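4.2 What ends up on a shared table

Claims for the clear-desk rule usually rest on before-and-after counts, and the counts usually come from the people who brought in the rule. We are not convinced by them. The Plidow guidance, which the Flekau office adopted in February, says that a shared table "returns to neutral" if users spend 2 minutes on it at the end of each booking. It does not say what neutral means. It also treats every item left on a table as the same kind of item, and this is where we think the trouble starts.

At Flekau we kept notes on one large meeting table over 17 bookings, most of them 60 minutes long. We did not ask users to change anything. The notes record what was on the table and whether it could be put into one of the four groups named in the guidance: drink, food, work tool, waste. A good deal could not. A cable may be a work tool, but a cable lying on top of something else hides that thing, and the rule has no line for a pile. A package may be waste or may still have its contents inside, and the person who clears the table has to decide without opening it. Figure 3 shows the sort of mix we mean.

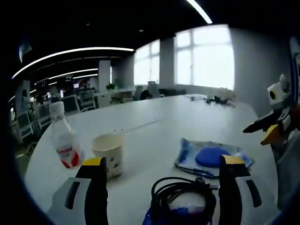
Figure 3. Shared table at Flekau, with a water bottle, a paper cup, a coiled cable and a plastic package with a round dark blue lid on it.

Under the guidance, the bottle and the cup are both "drink" and should leave with the person who brought them. That sounds simple. A bottle with a cap on can be carried away and used later, and people seem to know this. A paper cup has no such future. Whoever picks it up has to look inside, find the right bin and perhaps a sink first. We doubt that one instruction can serve for both, and our notes give no support to the idea that it does. The cups were often moved to another spot on the same table. A cup that has been moved looks, to the next user, like a cup that somebody is coming back for.

The same goes for the package. Putting a lid or some other small item on top of it is a kind of tidying, in the sense that two things now take up the space of one. The Ekpo checklist would score this as an improvement. We would not. Stacking makes more white tabletop visible and does nothing about the number of decisions left to the next person. If a score goes up when things are put on top of each other, the score is measuring something other than order.

We looked more closely at handling. The guidance assumes that an item is dealt with in one move, from table to bin or from table to bag. Our notes suggest more moves than that, some of them with no clear purpose. Bottles get laid down, cups get lifted, and the cable stays where it is, usually on top of whatever was under it to begin with. 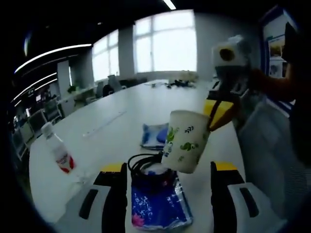

Photo: Plikusex project, Flekau office. Used with permission.

A bottle on its side is a useful case. The checklist has no box for it, so one rater marked it as "out of place" and the other as "present." Their scores for that booking differed by 15 points, on the strength of one bottle. We report this because earlier work gives average scores with no word on how far the raters agreed, and we suspect that the gap is not special to our site.

Patterned pouches and printed packets caused a second kind of disagreement. Soft, flat items with a blue and white print are easy to read as wrapping, and wrapping is waste. They may also be somebody's belongings. Our raters were told to guess when unsure, as the checklist asks them to, and they guessed in opposite directions more often than we would like. Clear plastic ought to settle the matter by letting the rater see inside. It helps less than one would hope.

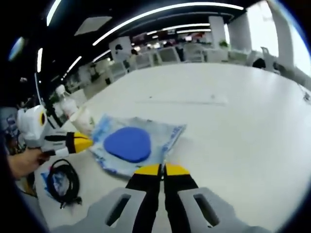

A bag with something still in it is neither empty packaging nor a loose object, and the rule gives different instructions for those two. One says to throw it out, the other to hand it in. We saw no reason to think that users would choose better than our raters did, and they would have less time to do it in.

None of this shows that clear-desk rules are useless. Our sample is one table, and the bookings were not picked at random. It does mean that the gains reported under the Plidow guidance should be read with care until someone shows that two people looking at the same table give it the same score. Section 4.3 takes up cables, which we left out of the scoring after the first round of notes.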